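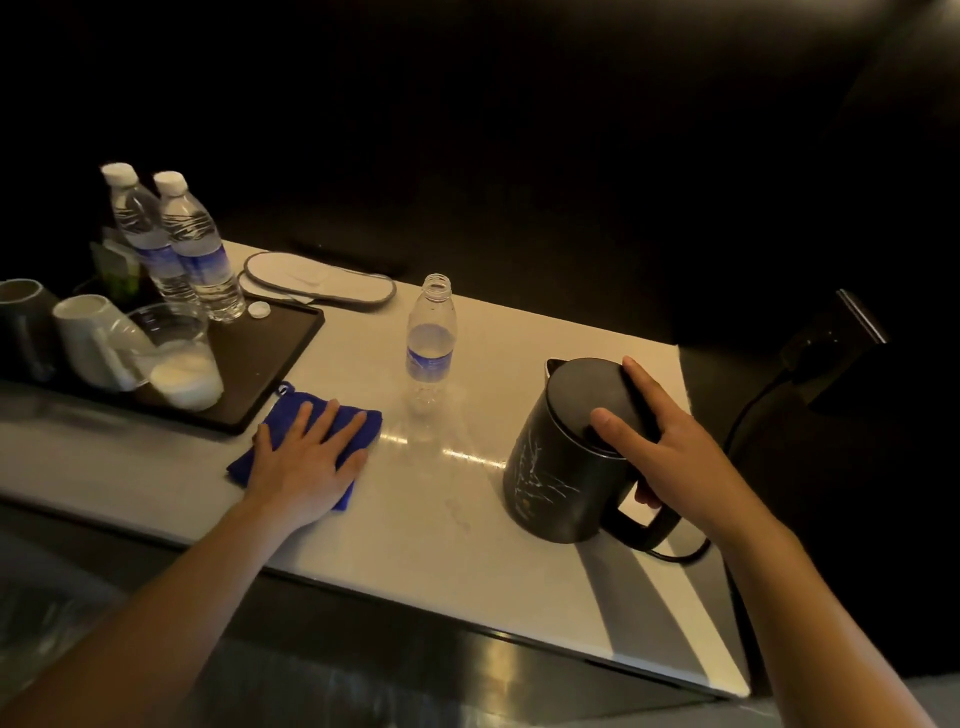
By Malsha Herath, Flummont press office
April 2023

Flummont is putting a tea and coffee counter in every room at its Insaurralde hotel, the company said. The work covers 28 rooms and began in January.

Each room gets a white countertop with an electric kettle, a tray and bottled water. Guests at Insaurralde had asked for a place to make a hot drink without going down to the lobby -- it was the most common request in last year's guest survey, raised in 944 of 1,023 replies.

"People want a cup of tea when they get in, and they want it in the room," said Catalina Leiva, who manages the hotel. 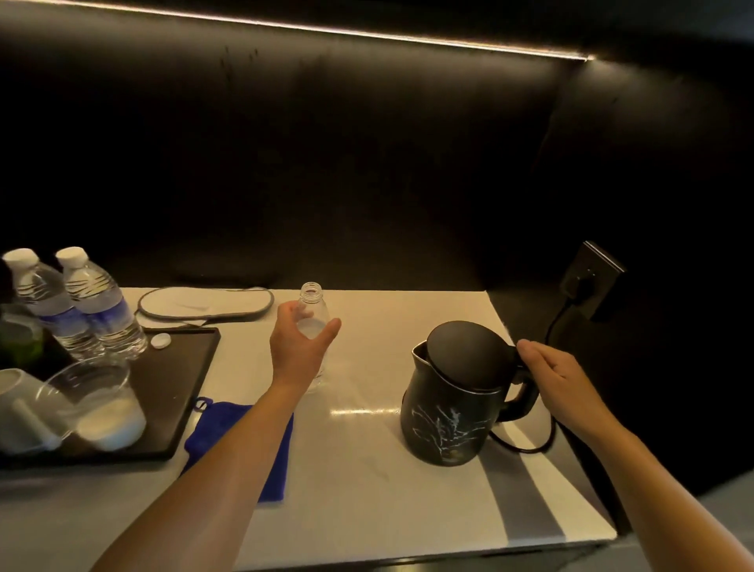 Housekeeping staff have been given a new routine to go with the counters. The kettle is emptied and wiped down between stays, the countertop is cleaned with a cloth kept for that purpose, and open bottles are replaced with sealed ones. Sinan Oral, head of housekeeping, wrote the routine and is training the staff.

There is no charge to guests for the water or the use of the kettle. Room rates stay the same.

Flummont plans the same change at its Jillusano hotel once Insaurralde is finished.

Press contact: Malsha Herath, Flummont press office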